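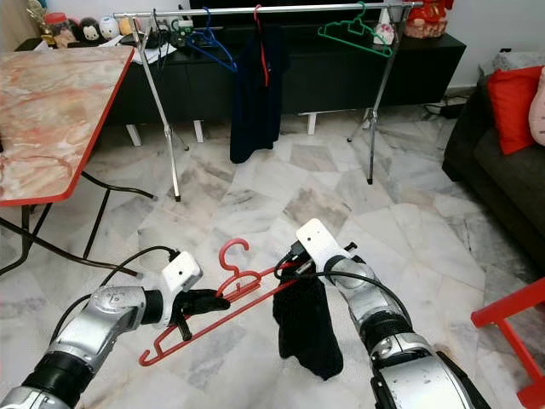

A red hanger and a black piece of clothing in front of the clothes rack.

Lastbridge clothes room opens again after summer break

The clothes room in Lastbridge is open again for all residents. It was closed since August, when the old shelves were taken out and the floor was repaired. People can now come on two afternoons each week and choose clothes for free.

During the closing time, neighbors brought 337 pieces of clothing. Most of them are for adults, but there are also 40 winter coats in children's sizes. Everything is washed first, and after that it goes on hangers – long garments hang on the metal rack in the middle of the room, and small things are folded.

"Before, we had everything in bags and people had to search a long time," said Imogen Greenwood, who organizes the room. "When a dress is on a hanger, you see at once if it is for you."

The room can still use more hangers, both plastic and metal. Shoes are not accepted at the moment, because the space for them is not ready. Clothes with broken zippers are welcome – the sewing group in Zostberg has offered to repair them.

The first afternoon is 12th November, from 2 p.m. Visitors do not need to register, but they should bring their own bag.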